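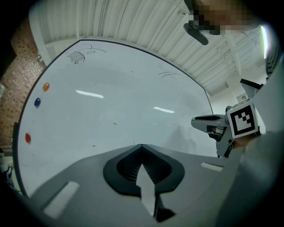 Minutes of the Ilex Brook Group meeting, February 7, 2018

Present: Aurora Cordeiro (chair), Américo Baptista, Rahel Grabner, Dušan Kovačević (minutes)
Apologies: Benvinda Louro

1. Minutes of the January meeting
Agreed, with one correction. Under item 4 the footpath at Taheri Lane should read "closed at the lower end", not "closed".

2. Matters arising
RG has written to the council again about the missing dog waste bin by the footbridge. No reply yet. AB has returned the borrowed waders.

3. Water testing
RG gave the results from the three sampling points. Phosphate is still high below the Mallo outfall and was normal at the other two. The reading at the footbridge was taken the day after heavy rain and may not tell us much. RG will repeat it and send all the figures to the rivers officer. AC asked if the outfall could be sampled twice a month until the spring. Agreed, as long as the test kits last.

4. Balsam pulling
Last year's work upstream of the weir went well but plants came back along the mill side. AB proposed starting there this year and working down. DK pointed out that the seed is coming in from above the road bridge, where we have no permission to work. AC to ask the landowner. Start date left until the seedlings are up.

5. Bank repair at Serine Meadow
The bank has slipped again next to the cattle drink. AB has a price of £200 for willow stakes and brushwood, delivered to the gate. The farmer is happy for us to use the track if the ground is firm. Approved. RG would like the work finished before birds begin nesting in the hedge.

6. Money
Balance at the bank is £2484, before the stakes are paid for. Insurance is due next month. BL sent a note that 13 members have not yet renewed. She will send reminders by email, and by post to those without it.

7. School visit
Some 10 pupils are expected at the footbridge for kick sampling. Nets and trays are in AB's garage. DK to update the risk assessment and check the throw line.

8. Any other business
AC has been offered a second-hand brushcutter. It was felt that we would need training first. Held over.
RG reported an otter spraint under the road bridge, the first since the autumn.

Next meeting: date to be sent round by BL.

Actions
AC: landowner above the road bridge
AB: order stakes
RG: repeat footbridge sample, send figures, chase council about bin
BL: renewal reminders, meeting date
DK: risk assessment, throw line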